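I Spent Three Weeks Tidying My Apartment With the Brastico Grippers

My sister thinks I have lost it. She called while I was sorting the bedroom, asked what the clicking noise was, and I had to explain that I was putting away stationery with a pair of robot hands. Without the robot! Just the hands, one in each of mine, like the world's most expensive salad tongs.

The hands belong to a kit from Brastico, and if you've been following the home robot crowd at all you have probably seen something like it by now. You rent the grippers, you do ordinary chores with them, the cameras on top record what you do, and the recordings go off to teach an actual robot how people handle actual stuff. Brastico rents the pair by the month and throws in an app called Skatimero that keeps track of your sessions. I signed up in May with my own money, kept it for three weeks, and used it nearly every day.

Setup first, because I dreaded it and it was fine. The case is bigger than I expected (mine lived on top of the washing machine) and everything sits in foam. You charge the grippers, pair them with the phone, and then the app makes you do a silly little dance where you wave both hands in front of you until it's happy. It took me 16 minutes, and a good chunk of that was me looking for my Wi-Fi password.

Then you pick a chore. Skatimero has a list of 40 of them, from folding washcloths to loading a dish rack, and each one comes with a short card telling you what to do and how to begin and end. I went straight for the sorting ones. I live with a kid's worth of pens, plushies and tiny boxes, so I figured I might as well get a clean bedroom out of it.

Small boxes are where these things shine. The finger pads close on both sides of whatever you're grabbing, and a skinny pen box stands straight up between them without squirming around. I had a cartoon one, 0.5 mm gel pens, that I must have moved a hundred times by the end, because the printing on it is so busy and cheerful that I kept reaching for it. Working both hands over one basket is the fun part. It also takes practice, because the grippers are wide and those big round knobs love to bump into each other when you get greedy.
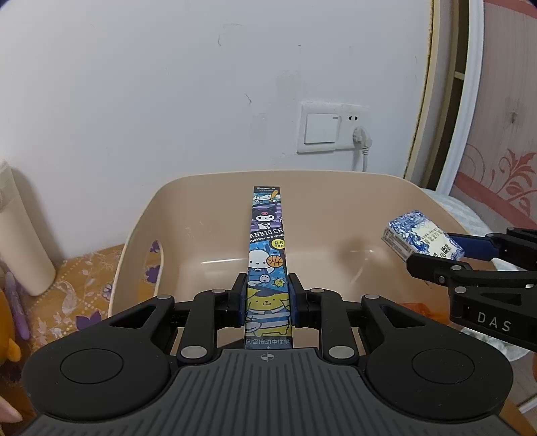
What Bugged Me

The weight, mostly. One gripper is nothing. Two of them, held out over a basket, and my forearms were complaining before the first session ended. I learned to sit on the floor with my elbows on my knees, and I got into the habit of stopping after every few chores to shake my hands out. Anyone with wrist trouble should try a pair in person before paying for a month.

Soft things are a pain, too. Socks and washcloths bunch up between the pads, and you end up dragging them across the bed like a cat with a toy. I skipped most of the folding chores after the first week and I don't feel bad about it.

And then there's the app. Skatimero marks each session with a score, and I never worked out what it wanted from me. I got a 98 for one I thought was sloppy and clumsy, and a much lower number for one where I was practically a surgeon. I wrote to support and got a friendly reply from Tài Đỗ, who told me the score leans heavily on smooth movement and hardly cares about speed. Great, but please put that on the card! Once I slowed down, my numbers came up and stayed up.

One more grumble. The cameras see your room, all of it, and you should think about that before you start. I took the mail off my desk and turned a couple of picture frames around. You can delete a session before it uploads, and I did that twice, but the button is buried under two menus and I'd like it on the main screen.

Should You Rent One?

I also borrowed the Flullinik set from a friend for a weekend so I'd have something to compare. It's lighter and quieter, and I liked the handle better, but the pads slid on shiny cardboard and I kept dropping things. For clothes I'd pick the Flullinik. For boxes, bottles and the general clutter of a family bedroom, Brastico wins easily.

If you like gadgets and don't mind doing the same little job over and over with a podcast on, a month is a good time. I'd skip the longer plan until they fix the scoring. My kit went back in its foam last week, and I've caught myself pinching pen boxes between two fingers very, very smoothly ever since.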